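Home & Errands > Grocery Shopping > Car-free households

Doing a full week of groceries on foot, how do you carry it all??

bluekettle_mornings

Hi all, first post after lurking for ages! We sold the car in March and I'm trying to get the grocery routine sorted before the weather turns hot.

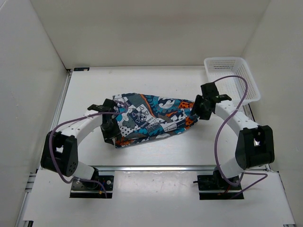
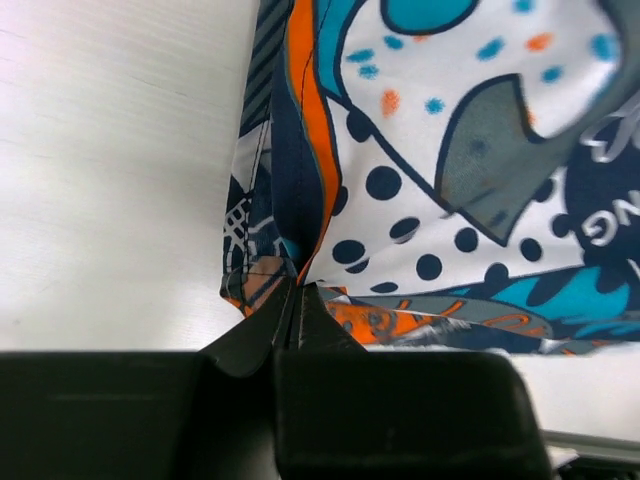
We live up the hill in Gelstead and the nearest decent store is the Cordero on the main road, 19 minutes down and a good bit longer coming home loaded (the hill is no joke). With the car I did one huge shop a week and never thought about what anything weighed. Now I think about it constantly. I stood in the aisle last week having a real argument with myself over a watermelon. I've been using those thin patterned cloth bags, the slightly shiny synthetic sort, and I love that they squish down to nothing in my coat pocket, but once there's milk and potatoes in one the handles dig into my fingers and I have to stop at every bench. There are two benches. My other half says go twice a week with less each time, but I get home after six and the store is a zoo then, plus every extra trip seems to end with me buying cookies.

So what do you all do? Backpack? One of those rolling carts? I'm a bit worried a cart will be miserable on our front steps, and we have nowhere to keep it except the hallway, where I will 100% fall over it. We're two adults and a teenager who drinks milk like it's a sport. Oh, and I don't have a bike and don't want one, before anybody suggests it!

Tags: groceries, walking, no car, shopping bags

gernis_street_walker

Been doing this for years, so let me ramble a bit.

Split the shopping up by weight. Forget which aisle it comes from. Anything heavy that keeps (rice, flour, canned tomatoes, laundry soap, cat litter if you have a cat) I get delivered once a month in one big order, and then I don't carry it at all. My delivery fee is nothing compared to what we used to spend on gas, and you can pick a late slot if you're not home till six. After that the weekly walk is just fresh stuff and milk, and it's a completely different walk!

For the carrying part I use a hiking backpack plus one light bag in my hand. Milk and jars go in the backpack, standing up, right against your back, potatoes on top of those, bread never. The hand bag gets the bread, salad, eggs, chips, all the stuff that weighs nothing and hates being squashed. The thin fold-up kind like yours is perfect for that job, so hang on to them. What I wouldn't do is put half a gallon of anything in one. I had a handle seam go on me halfway across Gernis Street with a jar of pickles inside, and I smelled like vinegar for the rest of the day.

Also, pack at the register like you mean it. I put things on the belt in the order I want them in the backpack, heavy first. People behind me sometimes sigh. Let them sigh.

On the hill: go slow and take the long way if there's one with a gentler slope. My route is longer than it needs to be and I arrive a lot less sweaty.

kimollow_nan

Get a cart. I was too proud for one until my shoulder gave out and now I wouldn't be without it. Mine was $37 at the hardware store in Kimollow and it holds a week for two people easily. Get the kind with three wheels on each side that roll over each other on the stairs, the plain two-wheel ones are a nuisance on steps. It folds flat and lives behind the coat rack.

Check the wheels before you buy. If they wobble in the store they will squeak forever at home. And wipe out the liner if meat juice gets in there, do not leave it till the next shop in warm weather, ask me how I know.

Put the teenager in charge of milk. If he drinks it he can carry it.

oatsandpegs

the twice a week thing works if you go early instead of after work, our cordero opens at 7 and it's dead quiet. i do one trip before work for fridge stuff and one in the weekend. list on my phone so no cookies lol

i weighed my bags once out of curiosity, 33 pounds total, no wonder my arms hurt. i try to stop at half that now. if you must carry by hand, even them out left and right, and wrap a dish towel around the handles, saves your fingers

bluekettle_mornings

Thank you so much, these are great! The monthly delivery for the heavy stuff hadn't even crossed my mind and I've already started a list (it's mostly cans). I'm going to dig my old backpack out of the closet and try the heavy-at-the-back thing this week, with the bread and eggs in one of my thin bags. If I'm still stopping at both benches I'll go look at carts in Kimollow. The teenager has been informed about the milk and is thinking it over.

This thread has over 900 views
Contact us | Community rules | Back to top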